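Participants wanted - small investors, savers, first-time fund buyers

Posted May 22, 2019

Gisler are looking for 77 people who put their own money into funds, shares or a stocks and shares ISA and don't mind being asked about it. No experts please. If you advise people for a living, or have done in the last 4 years, this one isn't for you (there will be another study for advisers later on, keep an eye on this page).

What we're after: how ordinary people read the paperwork. Fund factsheets, annual statements, the yearly letter about charges. Most of us get them, plenty go straight in a drawer. We want to know which bits get read, which get skipped and what people think the numbers mean. It's not a test and there's no selling. We won't ask for account numbers or passwords, and we can't tell you where to put your money, so please don't ask the interviewers!

Two parts. First a short questionaire at home, paper or online, your choice. Then one session at our Himley office in June, 13 people to a group, plus a one-to-one chat afterwards for those who can stay.

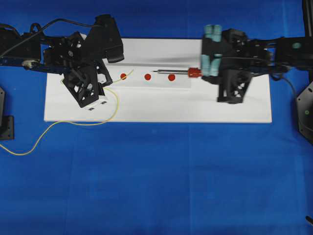
Risk is the main topic of the Himley sessions. You'll get statements from two made-up funds, Vevov and Vastosow, and be asked which one you'd keep, which you'd sell, and why. Take as long as you like. Then there's the marking sheet, where you show how much of a drop you could live with before you'd pull out - a small loss, a bad one, a really bad one. Think of the three red dots in a row on the white board, left one for the small loss, right one for the really bad one, and say where along that line you'd start to lose sleep. Couples who invest together do this bit separately and compare after, if they want to.

You can take part if you:
are 18 or over
hold at least one fund, share or investment trust in your own name
have 400 pounds or more invested (workplace pension on its own doesn't count, sorry)
can get to Himley for one session

Beginners very welcome. So are people who lost money and are still cross about it.

Payment is by bank transfer after the session, bus and train fares on top, keep your tickets. Parking is tight so public transport if you can. Tea and sandwiches provided, tell us about allergies when you book. Large print papers on request.

Your answers are kept under a number, not your name. You can drop out at any point up to the end of your session and we'll bin what you've given us. Short summary of the findings posted to everyone who wants one, probaly in the autumn.

To apply, write to Algirdas Sepp at the Gisler office in Himley or ring reception and ask for the investor study. Say what sort of thing you hold (no amounts needed beyond the minimum) and whether mornings or evenings suit. Questions about how your data is stored go to Severyn Stelmakh, same address.

Evening groups are filling first. Mornings still wide open.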